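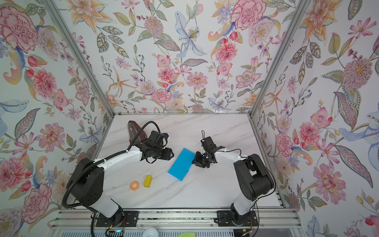 Complaint intake form drops the end of witness statements. The Gamesbridge animal law clinic reports that statements sent through the public cruelty report form arrive shortened in the case file. The limit shown on the form is up to 2,000 characters, but the saved copy stops at 1,000. Photos attached to the same reports come through whole. While checking this we also saw that the gray case number stamp is hard to read over a busy pattern, such as wallpaper with pink and orange flowers on white. Moved to its own ticket.

Opened: 6/9/25
Product: Wateck Intake
Site: Gamesbridge
Priority: High
Status: Fixed, waiting on site

Steps to reproduce
Open the public form and choose "Neglect, farm animals."
Paste a long statement into the witness box.
Submit, then open the case as clinic staff.
The statement ends in the middle of a word. No error is shown to either side.
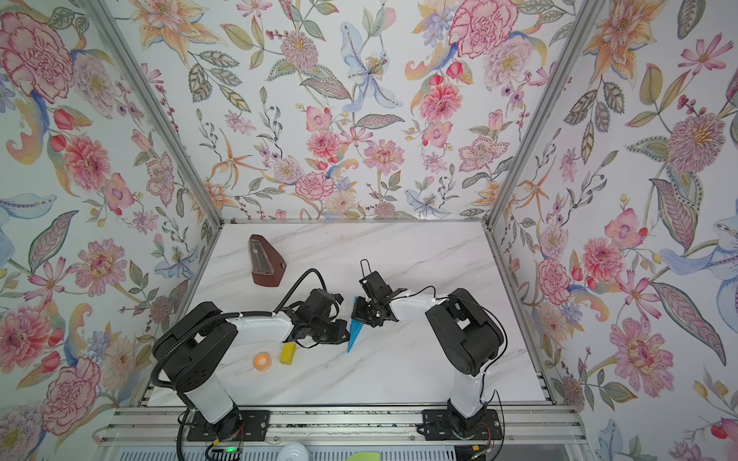 Flowered walls, marble-patterned tabletop

Notes
Same result in all three browsers tested. The confirmation email has the full text, so the form is sending it correctly. The cut happens when the case record is written. The Wosovport clinic is on the older release and does not have the problem.

Clinic staff found 35 affected cases. Two of these are set for hearing in June and were done first. Please do not edit the shortened statements by hand, as that changes the "last modified" entry the county asks for.

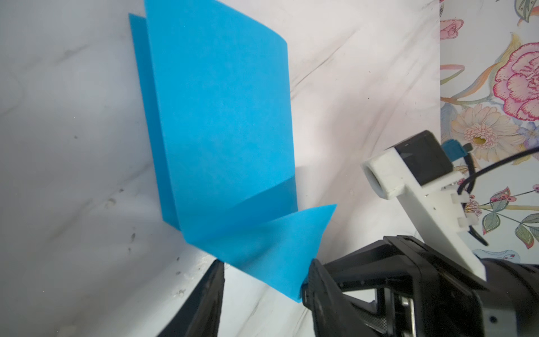 R. Vuorinen
Support Lead, Wateck Intake

Cause: the statement column kept its old length after the last update. The column has been widened and new reports are saving in full. For the affected cases we are restoring text from the mail log, with a note in each file giving the reason for the change.

Still open: the form should warn the sender if a statement is too long. The Spanish version of the form has not been tested yet.

Gamesbridge to confirm the restored files before we close.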